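Subject: RE: [barnuro-tables] Dumpling and noodle crawl – revised order of stops
Date: November 21, 2018

Dear list members,

The organizing group has considered the request quoted at the end of this message, and our reply is set out below. 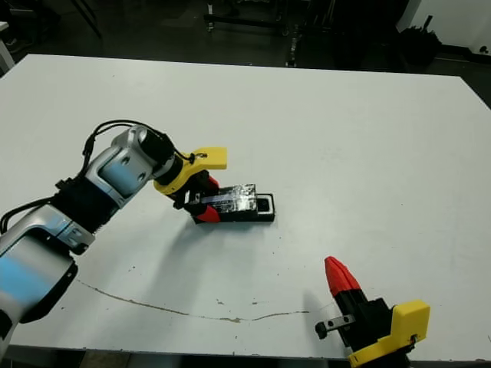 The group agrees that the route should be shortened. The August crawl took in seven stops, and many of those who attended were too full by the fifth to give the remaining kitchens a fair try. The coming crawl will have four stops, all within a short walk of Barnuro station.

The first stop will be Shih, on the upper level of the arcade. The kitchen has agreed to serve its pork and chive dumplings boiled, with the black vinegar brought to the table separately. Members who found the chili oil too hot in August may ask for it on the side. Please note that the pan-fried version is not offered before noon.

The second stop will be Grenari, for hand-pulled noodles in a clear beef broth. Portions are large. We recommend that one bowl be shared between two people, and the staff will provide extra bowls on request. A mushroom broth is available for those who do not eat meat, but it must be ordered when you register.

The third stop will be the Flamik bakery for sesame flatbread and scallion pancakes. There is no seating indoors. The bakery has asked that we keep clear of the doorway while orders are filled, as its regular customers come in at the same hour.

The last stop is still to be settled. Two dessert shops have been suggested, one known for its taro pudding and the other for shaved ice. The group favours the taro pudding at this time of year, although the shop closes early and a late arrival at the bakery would put it out of reach. A decision will be posted to this list.

On the matter of cost, each person will pay 40 dollars at registration to cover the set dishes at all four stops. Tea is included. Other drinks are to be paid for at the table. Children under 12 may attend at half price.

With regard to allergies, the kitchens use peanut, sesame, shellfish and wheat, and none of them can promise that a dish is free of traces. Members with a serious allergy should write to the organizing group before paying.

Finally, we have been asked whether the tasting notes from past crawls can be made available again. They have been placed in the list archive under "Notes" and may be read by any subscriber. The entry for the old noodle counter on the lower level is out of date – that counter has changed its menu – and will be removed.

Replies may be sent to the whole list.

Organizing Group
Barnuro Tables

An earlier message to the list read:

> Good afternoon,
>
> I enjoyed the August crawl very much, but I would
> ask the group to consider fewer stops. By the time
> we reached the rice rolls I could manage only a
> bite, and I had been looking forward to them.
>
> Could the noodles also come earlier in the day?
> They were my favourite dish and we were rushed.
>
> I would also like to know if a meatless broth can
> be arranged. My daughter hopes to join us and does
> not eat beef.
>
> With thanks,
> A member since the first crawl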